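Search this notebook
Type to search
Home | Entries | Stores | Bench | Contact

15th February

Stores corner, continued. Finished the floor on the long side this morning, so the boxes can come off the trolleys and go back against the wall. Kept them all on the one side to leave the carpet clear along the shelving.

The Butia delivery is in. Outer wrap is tight and I have left it on for now. Cut one corner to check the packing list, then taped it over again. List agrees with the order apart from the sleeves, which are down as 100 and should be 500. Emailed them before lunch. No answer yet.

Jumico boxes: the old ones from August are still good and I would like to use them up before we open anything new. Two had gone soft at the bottom. Flattened those and put them out for recycling. The contents went into a spare crate, labelled, top shelf.

Tape. The cheap roll lifts within a day on the shiny wrap. The Karagiannis roll holds, but it takes the print off the card when you pull it away, so don't put it over a label. I have gone back to the paper tape for anything we will open again within the month.

Stacking, as tried today:
Heaviest at the bottom, seam up.
Wrapped boxes only on top of card, never under it. They slide.
Leave a hand's width at the wall or you can't get hold of the far edge.
Write on the top as well as on the end. Ends get hidden.

The last one needs doing for the whole corner. At the moment half of them are marked on one face only and we end up turning boxes to find out what they are.

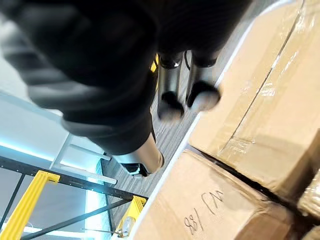

Marker pen is fine on bare card. On the film it rubs off with a thumb, so the wrapped ones need a sticky label, and it has to go on a flat part away from the creases. I tried one across a seam and it was peeling by the afternoon.

Also looked at the shelf order. Cidness parts want to be at waist height, as they get used most. Moved the first lot down. The rest can wait until the sleeves are sorted, otherwise I'll be shifting everything twice.

To do: chase Butia. More paper tape. Hoover the carpet edge, there is card dust all along it. Check the crate label is readable from the floor.

2 comments

Can we keep the Jumico inserts when the boxes go? We use them on the bench under the small castings.

Paper tape is in the drawer by the sink, some 20 metres left on the open roll. I'll put more on the order.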